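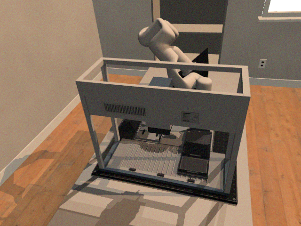

Talks / Lab Automation
Speaker notes, August, by the Comulo teleoperation group

1. Setup and task

Start with the task, then the hardware. One arm, mounted behind a liquid-handling workstation, working over the rear rail of the enclosure. All demonstrations in this talk were collected in simulation by remote control. The operator moves a hand controller, and the arm's wrist follows it with a fixed scale.

The task is called Stindex internally. Pick up a plate, carry it over the top rim, set it down in a slot on the deck, let go. A person does this without thinking. For the arm, the last few centimeters take most of the time.

Say the numbers once and move on: 984 demonstrations recorded, 328 kept for training. The control loop runs at 60 Hz.

2. Why remote control and not hand guiding

We tried hand guiding first, on the Lindholm bench. It gives smooth paths, but the person's body ends up where the cameras need to look, and the forces at the wrist are partly the person's. Remote control is slower to learn. New operators need two sessions before their recordings are worth keeping.

Pause here for the question about delay. Answer: delay matters most during the descent. Operators compensate by moving in short steps, and the policy then learns the short steps too. We trim pauses before training - only the pauses, never the path.

3. What the operator sees

The main view is from the front and slightly above. The solid panel across the upper part of the enclosure hides some of the space behind it, so depth has to be judged from the open top and from the deck rails. 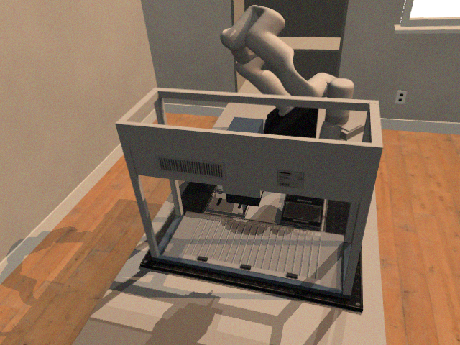 Shadows are the other depth cue. Operators report using them more than the second camera view. In the Neltoline renderer we vary the light direction between episodes, and placement errors go up when shadows are switched off. Do not claim this holds on real hardware. We have not tested it.

4. Rejected demonstrations

Main causes: contact with the rim, release above the slot, and recordings stopped before the arm was clear. Contact cases are stored separately. They are useful for training a failure detector - skip this if time is short.

5. Next steps

Same task with a second arm position, then a different deck layout. Operators will get force feedback through the controller. Leave the repository address on screen during questions.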